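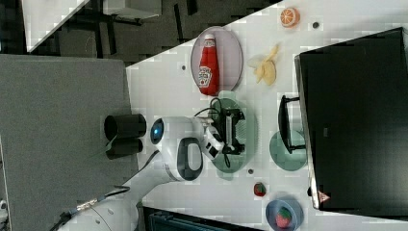

Ostari arm kit: worth the money?

Theano_D wrote:
Evening all! I've had the Ostari on hire from Rulov for 6 weeks now (I do love it, I'll admit that up front) and they've offered to sell it to me for £1,173. I use it for moving pretend lunch about, strawberries, banana, ketchup bottle and so on, and it's been a patient old thing. Would you buy?

eltside_ken wrote:
Lovely table, Theano, but I wouldn't. New ones are £1,271, and for the difference I'd want the full warranty.

Fragkou wrote:
I disagree with Ken, sorry! You know how this one behaves, and that's worth a bit. Do ask whether the gripper is covered, mine was £60 to put right.

eltside_ken wrote:
Fair point on the gripper. I'd still go new.

Theano_D wrote:
Thank you both, I'll ring Rulov and ask. They want an answer by October.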